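Print this story | E-mail this story

Wimell's lamp swap is back, and I'm clearing a shelf

If you have a lamp you never turn on, I've got good news for you. The Wimell lamp swap is coming back this December, and it's moving out of the old Pluvel shoe store and into the hall on Berchtold Street, where there's finally room to turn around without knocking over somebody's lampshade (sorry again, whoever owned the green one).

Silvan Ortner, who started the swap in his garage, told me 459 lamps changed hands last time. He'd planned on 100! "We ran out of tables and then we ran out of floor," he said. This year he's asking people to bring no more than 2 lamps each, and he'd love it if one of them worked.

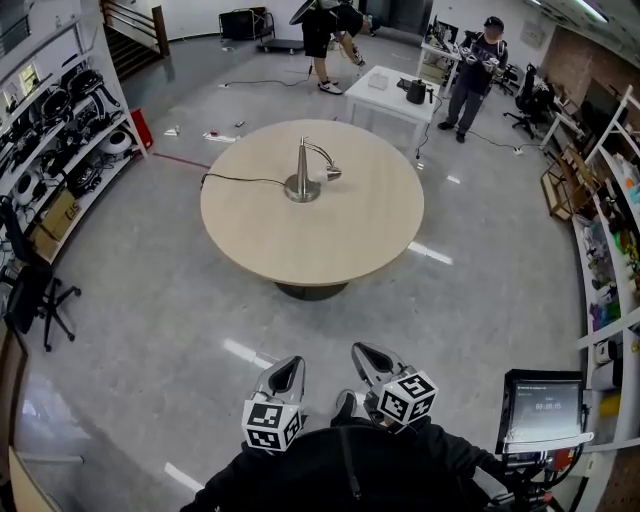 I've been thinking a lot about reading light lately, mostly because my eyes have started complaining by dinnertime. My favorite chair sits under a big ceiling fixture that lights up everything except the page, and I've been making do with a clip-on that slides down the book every few minutes. What I'm after is a metal desk lamp with a curved arm and a little head that points straight down, on a round base heavy enough to stay put. Silvan says those go in the first half hour, so I'll be lining up early with my coffee and my ugly ceramic pineapple to trade.

The doors open at 9 in the morning. You get a ticket for each lamp you bring, and a ticket gets you any lamp in the room, big or small. Bulbs are separate, in boxes by the coat rack, and you can take what you need.

There's a repair corner too, run by the folks from Galard Hardware. They'll put on a new plug or replace a switch while you wait, and you just pay for the part. Please wrap your cords up and tie them before you come in, and leave oil lamps at home.

Anything left at closing goes to the thrift store next door. I'm told the pineapple has been there before.

Print this story | E-mail this story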